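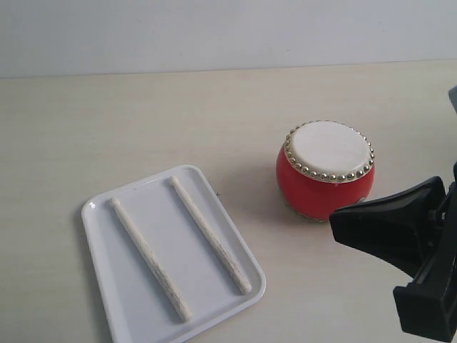 Figure 1. White plastic tray on the table, set at an angle.

Student Projects > Popular Fiction > Reports > Blurbs and Readers

Does the back cover tell the truth? A reading of the Dranov mysteries

Ismael Portela and Stamatia Katsaros
Supervisor: Periklis Economou

1. What we wanted to find out

Publishers of comic crime novels make large promises on the back cover. The book is "unputdownable", the heroine is "feisty", and the ending is one you will "never see coming". We doubted all of this before we began, and we should say so at the start, as it may have affected our marking.

We chose the first 2 books in the Dranov series by Zdzisław Mazurek. In Lelia, a piano tuner finds a body under the stage of a seaside theatre. In The Cutier Inheritance, the same piano tuner is left a hotel by a man she has never met, and a guest dies at breakfast. The first runs to 260 pages and the second to 548, although the second blurb calls it "a brisk read".

2. Method

We copied out each blurb and split it into single claims. Claims of fact (who dies, where, what the heroine does for a living) were kept apart from claims of quality. We then read both books separately and noted the page where each claim was met, if it ever was. Where our notes differed we asked Vangelis Kourkoulas, from the year above, to read the passage and decide. He had not seen the blurbs.

3. Results

The claims of fact did better than we expected. The blurb for Lelia gets one thing wrong: it says the tuner is "accused of murder", but Inspector Sotiropoulos only asks her to stay in town, and he apologises for it in the next chapter. The blurb for The Cutier Inheritance gives away the breakfast death, which doesn't happen until nearly halfway through. A reader who has seen the cover spends a very long time waiting for somebody to eat an egg.

The claims of quality were harder. "Hilarious" appears on both covers. Portela marked 6 passages in Lelia as funny and Katsaros marked none of the same ones. We do not think this proves anything about the book. It does suggest that the word is of little use to a buyer.

As for the ending no one would see coming, both of us guessed the killer in Lelia before the interval scene. We were both wrong about the hotel, but the solution depends on a twin who has not been mentioned before, and we are not convinced that should count in its favour.

4. Problems with the project

Two books by one author is a small sample. We also read Lelia first, so by the second book we knew Mazurek's habits, and Portela had begun to dislike the piano tuner. Our supervisor pointed out that a blurb is an advert and few readers take it as a promise. We accept this in part. The covers still state things about the plot, and those can be checked.

5. Further work

Older editions of Lelia have a different blurb, shorter and with no adjectives in the first sentence. We would like to compare it with the current one if the library can get hold of a copy before December.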